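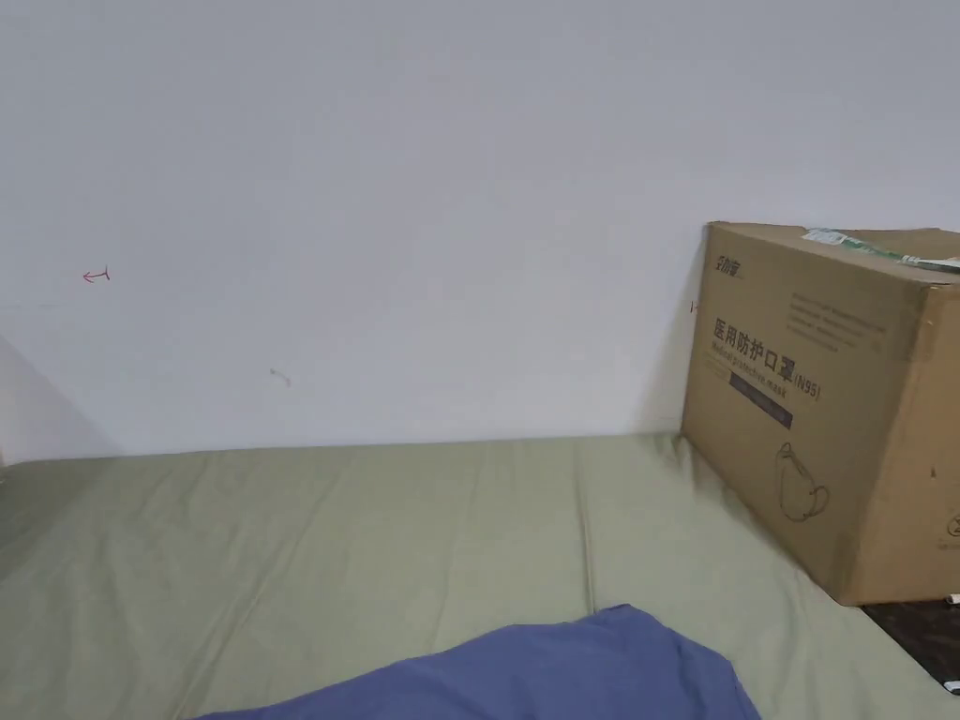

Chinyere Nwachukwu

2018-07-24 — Jostell and its research partner Pullum today released results for Hirner, a method for teaching a robot to straighten a bed from short demonstrations made by people. For immediate release, all markets.

Short version: 2057 demonstrations, 26 people giving them, one learned policy. On sheets and covers the policy had not been trained on, it finished 66 out of every hundred attempts without help. The previous Jostell method, Ferrand, was used as the baseline and got less than half that.

Bedding is hard for robots. Cloth folds over itself, hides its own corners, never lies the same way twice. Most earlier work started with the cloth in a known position. Hirner starts from whatever is there — a creased sheet, a blanket in a heap, a carton left on the matress.

The method splits each demonstration in two. First a coarse stage, using a head-level view, picks where to go. Then a close stage, using the view from the gripper, decides when to close and how far to pull. The two are trained seperately and joined at the end. Training took 104 hours on Pullum's machines, finished in June.

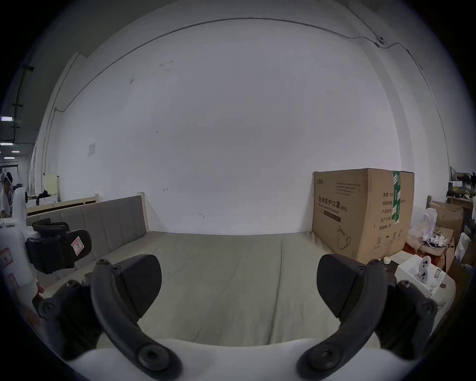

Does the robot need to be shown every new bed before it can work on it?

Only if the bed is very different in height from the ones used in training. A new sheet or a different color of cover needs no extra demonstrations.

Still open: fitted corners. Most of the failed attempts ended there, with the gripper holding two layers of cloth when it needed one. Heavy quilts not tested. Pillows neither. A follow-up study on corners is planned, no date yet.

The full paper, with the failure list, is available from the Jostell press desk on request. Demonstration data to follow once checks at Pullum are complete.

Press contact: Chinyere Nwachukwu, Jostell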